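**Grarkunero Forums > Measurement > Humidity and moisture**

# Salt test disagrees with itself, two Ulex loggers

### mapplebeck_m

I have two Ulex loggers of the same model, bought on the same order. Both went into a sealed food container with a bottle cap of table salt slurry. After a night in there, one read 73 percent and the other read 79. Temperature on both was 70 F.

Saturated sodium chloride should sit a little above 75 percent at that temperature, so one is low and one is high. The spread is 6 points. The data sheet claims plus or minus 3 for each unit, which would put the pair just inside or just outside spec depending on how you read it.

The log from the sealed run has 554 readings per unit. The gap is already there after the first couple of hours and stays flat to the end.

Questions: is a one-point offset good enough for a room that runs between 35 and 60 percent, and is it worth buying a second salt?

Malcolm Mapplebeck
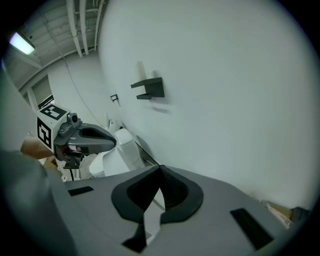
### dpick

What did the slurry look like when you took it out? It should be like wet sand, with undissolved salt clearly standing in it. If there is a layer of clear water on top, the surface can be below saturation and the air will read high. People add too much water nearly every time.

I would also ask how big the container is. A bottle cap in a one-gallon box takes a long time to settle. The plastic takes up moisture too.

### mapplebeck_m

Wet sand, no free water. The container holds one quart.

Too much water would push both readings up by the same amount in any case. It does not explain one low and one high.

### flatcoil

> is a one-point offset good enough

No. You measured the error at 75 and you want to use the sensor at 45. Capacitive sensors often have a gain error as well as an offset. A unit that reads 4 high at 75 might read 1 high at 33. If you subtract 4 everywhere, you have made it worse at the dry end.

Get magnesium chloride. At 70 F it gives you 33 percent, near enough. With that and the table salt you have a point on either side of your range, and you can draw a straight line between them.

### dpick

I disagree with flatcoil on the need for it. This is a room, not a lab. The difference between one side of a room and the other will be bigger than the gain error in most houses. I ran a single-point correction on mine through January and the readings tracked a sling psychrometer well enough to set the Trudach dehumidifier by.

### flatcoil

A sling psychrometer in ordinary hands is good to maybe 3 to 5 points, so "tracked well enough" is not saying much. If the wick was dirty or you stopped swinging early, it reads high. I would not use one to check anything else.

### dpick

The wick was new and the water was distilled. I have used one at work for years.

- Declan Pickering

### oldbarometer

Both of you are skipping a step. Malcolm, swap the positions of the loggers in the container and run it again. If the high reading moves with the logger, it is the sensor. If it stays with the position, you have a temperature gradient.

One degree F at that humidity is worth more than 2 points if the moisture content of the air is constant. A container next to a warm wall, or on top of something that gives off heat, will do that easily. The displayed temperatures are probably rounded, and they have their own error.

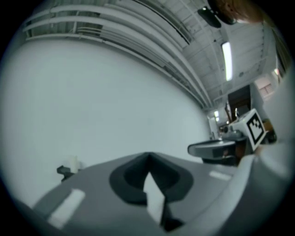 Wrap the container in a towel while you are at it and keep it out of the sun. Leave it for at least 12 hours, then read the log before you open the lid. Once the lid is off, the numbers start moving within seconds, and you will end up writing down something in between.

If you do buy magnesium chloride, keep the jar closed tight. It pulls water from the air and turns into a puddle. The ice melt version usually has other salts mixed in, and then you don't know what humidity you have.

### mapplebeck_m

Swap done. Towel on, interior closet, 14 hours. The high reading moved with the logger: 73 and 78 this time. So it is mostly the sensor, and the towel may be worth a point.

I have ordered magnesium chloride from Dissanayake, lab grade, smallest jar they had. I will run both units in it and post the two-point lines.

### flatcoil

Run the dry salt first, then repeat the table salt. Sensors that have been sitting at 75 can read high for a while afterward, and you want to know how much of the 78 is that.

### dpick

Still think it is overkill for a dehumidifier setpoint - but post the numbers.

### mapplebeck_m

Will do. Jar is due Saturday, February 28, 2026. Dry salt first, as suggested.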